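Gertraud Hofstetter has compared grippers for Kastgate since the testing group was formed, and she keeps the records of each round herself. The current round sets two finger designs, supplied by Hamann and Brimier, against each other on ordinary household tasks.

"We begin with hand-held units," Ms. Hofstetter said. "If a finger shape is awkward in a person's hand, we want to know that before we mount it on an arm." Each design is scheduled for 1000 grasps, and the Brimier pads had completed nearly half of theirs when we spoke. The Hamann pads were delayed in February by a change of supplier.

Asked which objects cause the most disagreement, she named glassware. "A jar is smooth, and the lid is wider than people expect - operators approach it in five different ways."

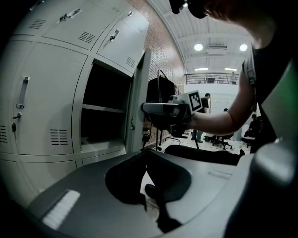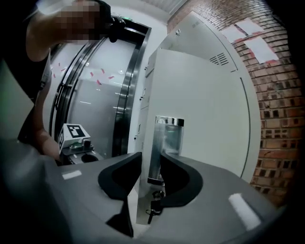

Ms. Hofstetter regards the shape of the finger as the main question of the round. A flat pad is easy to model, she said, but it asks for more precise placement. The curved black fingers, with their scooped inner faces, leave a V-shaped gap when open, and she would like to know how much error in the approach that gap will forgive. Scores for both designs will be entered in Grukum, the group's test log, and reviewed before any arm is selected.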